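Household Textiles and Care, Unit 4
Table cloths with fringe: weave, edges, cleaning
Handout for the evening group, written by Rajeshwari Kaimal

Please read this before the practical. Last time we spoke of plain bed linen. Now we go to cloths which stay on the table the whole day and carry many different things on them, toys, food, small packets, so they get different kinds of dirt and different kinds of damage.

4.1 The weave

A checked cloth is made when threads of two or more colors cross each other. If the checks are small and the colors are pale, the eye mixes them, and from some distance the whole cloth looks beige. Students often write "beige" in the fabric sheet and stop there. Please go close and write every thread color you find. This matters when you choose a stain remover, as a pink thread can lose its color while the cream thread next to it stays the same.

For the weight of the cloth, use the sample card from Skundham. A light cloth will slide when a child pulls it. A heavier one hangs better over the side but takes a long time to dry.

4.2 The edges

We separate three cases.
Cut fringe: the cross threads were taken out and the long threads hang free.
Tufted fringe: the threads are collected in small groups.
Frayed hem: short threads come out of the hem with use. It is damage, and you should repair it before washing.

One cloth can show more than one case, so inspect all sides. In the practical sheet there is one line for each side. Do not leave a line empty; if you could not inspect a side, write "not inspected".

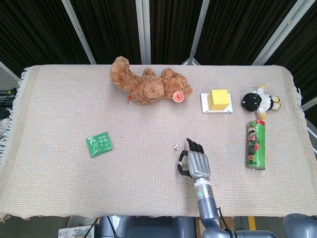 Page last changed: August, by R. Kaimal

The cloth in the photograph is the one to use for exercise 1. The left edge has long loose white threads, and at the upper right corner the fringe is shorter and tufted. Along the front, look at the small frayed threads by the hem and decide if you would sew or trim.

4.3 What is standing on the cloth

Before any cleaning the table must be cleared, and the order of clearing is part of your mark. I ask you to make groups by material.

Plush things, such as the teddy bear and the small doll in white clothing, are lifted, not pulled. The fibers catch on a loose weave. Look for sewn labels and tags, like the round red and white one by the bear, and read the care text if there is any. Put plush toys in a dry basket.

Hard things, such as the yellow cube with its white base, are lifted straight up. Check the bottom for grit.

Food containers, such as the tall green can, come away upright, and you close the lid well. Crumbs go into fringe very easily.

Sachets, such as the green one lying on the left half, should be held flat by two corners and checked for a leak. If powder has come out, do not wipe it. Shake the cloth outside.

4.4 Washing

Put the cloth in a net bag, so the fringe does not make knots. Use the Wadelo liquid we have in the cupboard, 50 ml for one cloth. Spin at 800, never at 1000, even if the cloth is heavy. If the machine has no such setting, choose the next lower one. Comb the fringe with your fingers while it is wet, and dry the cloth flat.

The Mutden stain chart is still on the wall beside the sink. Its line for oil is old; please use the correction which Naheed Arain gave in her session.

4.5 Exercises

1. Fill in the fabric sheet for the cloth in the photograph: thread colors, type of each edge you can see, damage.
2. Write the order in which you would clear the table, with the group name beside every object.
3. Bring one fringed cloth from home. Weigh it dry. My own was 496 grams, for comparison.

Reading: Theodorakopoulos, the chapter on woven edges. The drawings are more useful than the text.

Sheets should be in my tray before 6 p.m. Questions about exercise 3 can go to Naheed also.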